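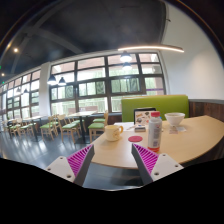

4장. 프레코(Prekow)에서 첫 시장 리포트 만들기

3장까지 따라오셨으면 계정도 있고 작품 목록도 한 번은 불러와 보셨을 거예요. 이번 장에서는 경매 기록을 골라서 지역별 시장 리포트 한 부를 뽑아 보겠습니다. 저는 작은 갤러리에서 일하면서 이 프로그램을 쓰기 시작했고, 처음 만든 리포트는 통화가 뒤죽박죽이라 통째로 버렸어요. 그래서 제가 헤맨 데는 좀 길게 적었습니다.

시작하기 전에

화면은 데스크톱 버전 기준이에요. 태블릿에서는 왼쪽 메뉴가 접혀 있어서 버튼 위치가 조금 다릅니다. 그리고 기록을 가져올 출처가 최소 하나는 연결되어 있어야 해요. 저는 경매 결과는 카토나(Katona), 갤러리 판매가는 기슬로우(Gislow)에서 받아 씁니다. 둘 다 없으면 연습용 묶음을 쓰세요. 설정 > 자료 > 연습 묶음에 들어 있고, 낙찰 기록이 1,022건이라 연습하기엔 충분합니다!

4.1 기록 불러오기

1. 왼쪽 메뉴에서 '새 리포트'를 누르고 이름을 적습니다. 이름은 나중에 바꿀 수 있는데 파일 이름까지 같이 바뀌지는 않으니 처음부터 제대로 짓는 게 편해요.
2. '출처'에서 카토나 또는 연습 묶음을 고릅니다.
3. 기간을 정합니다. 기본값은 최근 12개월이에요.
4. '미리 보기'를 눌러 표가 뜨는지 확인합니다.
5. 표가 괜찮으면 '불러오기'를 누릅니다.

참고: 미리 보기에는 앞쪽 21줄만 나와요. 저는 이걸 모르고 기록이 다 날아간 줄 알았어요. 전체 건수는 표 오른쪽 아래에 작은 글씨로 따로 나옵니다.

주의: 불러오는 중에 창을 닫으면 반쯤 들어온 기록이 그대로 남아요. 이럴 땐 이어서 받지 마시고 '비우기'를 누른 다음 1번부터 다시 하세요. 이어서 받으면 같은 작품이 두 번 들어갑니다.

4.2 통화와 수수료 맞추기

여기가 제일 중요합니다. 낙찰가에는 구매 수수료가 포함된 값과 망치가(해머 프라이스)만 적힌 값이 있는데, 섞이면 평균이 엉뚱하게 나와요. 제가 첫 리포트를 버린 것도 반은 이것 때문이었고요.

1. 표 위쪽의 '금액 기준'을 엽니다.
2. '수수료 포함'이나 '망치가' 중 하나만 고릅니다. '원본대로'는 기록을 훑어볼 때만 쓰세요.
3. '통화'에서 기준 통화를 정합니다. 원화로 하셔도 되고, 해외 고객에게 보낼 거면 달러나 유로가 무난해요.
4. 환율은 '판매일 기준'으로 둡니다.
5. '적용'을 누르고 노란색 줄이 남았는지 봅니다.

노란색 줄은 수수료 정보가 빠진 기록이에요. 줄을 눌러서 직접 채우거나 '집계 제외'로 돌리면 됩니다. 저는 금액이 큰 작품만 도록을 뒤져서 채우고 나머지는 제외해요. (전부 채우려고 해 봤는데 저녁 시간이 그냥 사라졌습니다.)

주의: '환율 오늘 기준'을 쓰면 리포트를 열 때마다 숫자가 달라집니다. 이미 보낸 리포트와 화면의 숫자가 안 맞는다는 문의가 오면 십중팔구 이 설정이니 먼저 확인해 보세요.

4.3 지역과 분야 나누기

1. '분류' 탭으로 갑니다.
2. '지역'에서 판매지 기준인지 작가 국적 기준인지 고릅니다. 시장 흐름을 볼 거면 판매지 기준이 맞아요.
3. 보고 싶은 지역에 체크합니다. 처음이라면 3개까지만 권해요. 더 넣으면 그래프 선이 엉켜서 읽기 힘듭니다.
4. '분야'에서 회화, 판화, 조각, 사진 등을 고릅니다.
5. '유찰 포함' 스위치를 켭니다.

유찰 얘기를 조금만 더 할게요. 이 스위치는 기본이 꺼짐이라 그냥 두면 팔린 작품만 집계되고, 시장이 실제보다 훨씬 좋아 보여요. 켜 두면 낙찰률이 따로 계산되고 평균가에는 영향을 주지 않습니다. 저는 무조건 켜요.

참고: 판화는 에디션 번호가 다르면 다른 작품으로 칩니다. 한 이미지로 묶어서 보고 싶으면 '에디션 합치기'를 체크하세요.

4.4 시장 온도계 넣기

첫 장에 들어가는 반원 모양 그래프가 온도계예요. 최근 낙찰률과 추정가 대비 결과를 섞어서 점수를 냅니다.

1. '구성' 탭에서 '온도계'를 첫 장으로 끌어다 놓습니다.
2. 비교 기간을 '전년 같은 기간'으로 바꿉니다. 경매는 봄가을에 몰리기 때문에 바로 앞 분기와 비교하면 늘 널을 뛰어요.
3. '계산 근거 표시'를 켭니다.

기록이 너무 적은 지역은 온도계가 회색으로 나옵니다. 고장은 아니고, 기간을 늘리거나 지역을 넓게 잡으면 색이 돌아와요.

주의: 온도계는 지나간 기록으로 낸 점수예요. 앞으로 오른다, 내린다는 뜻으로 고객에게 설명하시면 곤란합니다. 전망을 쓰고 싶으면 '의견' 칸에 따로 적으시고 본인 의견이라고 밝혀 두세요.

4.5 내보내기

1. 오른쪽 위 '내보내기'를 누릅니다.
2. PDF 또는 표 파일을 고릅니다.
3. 작품 이미지를 넣을지 정합니다. 외부로 나갈 리포트라면 이미지 사용 허락을 먼저 확인하세요.
4. '출처 표기'가 켜져 있는지 보고 '저장'을 누릅니다.

종이로 뽑아야 한다면 스키돈(Skidon) 서식을 한번 써 보세요. 여백이 넉넉해서 회의 때 메모하기 좋더라고요! 다만 이 서식은 표가 길면 마지막 열이 다음 장으로 넘어가니까, 인쇄 전에 '가로 방향'으로 바꿔 주세요.

글자가 네모로 깨져서 나오면 설정 > 글꼴에서 '글꼴 포함'을 켜고 다시 저장하시면 됩니다. 같은 리포트를 매달 자동으로 뽑는 방법은 5장에 있어요.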